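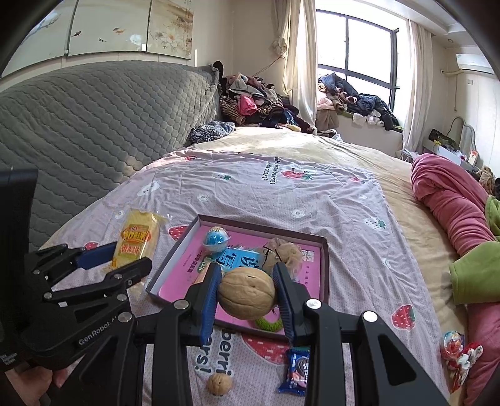
The reply from Plenora was that walnuts should not travel in the same box as wrapped snacks, and that if they must, they should be placed in a bag of their own. I have entered the remark in this diary as received and will follow it in part.

24 October 2022

The sorting of the small box was resumed this morning on the bed, the table being taken up with the Kodikara papers. It is a shallow box and will not hold everything set aside for it. The larger walnut is to be kept. It has a small dark pit near the top and would not be accepted for the household jar, but it may go in with the keepsakes. The smaller one is still under consideration.

Printed matter remains at the bottom of the box, where it lies flat and takes up little room. The mesh pouch may stay for the present. I had intended to use it for the walnuts, in keeping with the advice received, but have not yet tried whether both will fit. 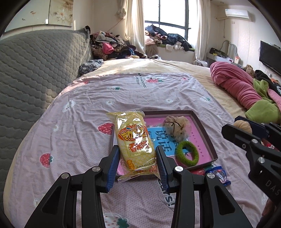 Edible items are to be dealt with separately. The rice crackers were entered on the Hillusetti list under dry goods, and I have moved them to the list for immediate use - there is no purpose in storing them until November. Sweets will be treated in the same way. Any item whose wrapper is found open is to be discarded and the entry struck out.

The green hair tie is not a keepsake and should never have been listed as one. It will be returned to the drawer.

Clothing was not attended to. The pile against the wall is a matter for another day, and I estimate that it will require 3 hours with the wardrobe doors open. The strawberry duvet is due to be changed before then.

Outstanding: a lid for the box, to be requested from Okel; 5 labels, plain; a decision on the smaller walnut.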